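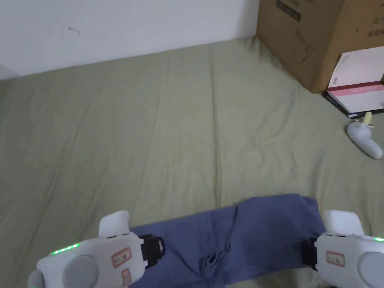
Three nights in Nindorside

Search this blog Go

Last updated: December

The guidebook calls Nindorside "the quiet side of the harbour". I'd have called it a ferry car park with flats round it, but then I'm not selling guidebooks.

I'd booked on the advice of Rhona Innes, who came for a weekend years ago and still talks about the fish soup. The soup place is now a phone shop. The woman inside said there were better restaurants across the water in Nuna, and she may be right, though the last boat back leaves at 9.15 and they don't wait.

What you are meant to do is climb to the Mogensen lookout. The sign at the bottom promises 264 steps and "a view of 1000 islands". I saw four, and one of those might have been a tanker. There is a coin telescope at the top — out of order — and a kiosk selling fridge magnets of a sunset I never got.

I did like the number 481 bus, which goes right round the headland and was nearly empty both times I took it. Sit on the left. The driver let me off by the old salt sheds, and I walked back along the shore in a thin sort of rain. I'd do that bit again.

200 shares
6 comments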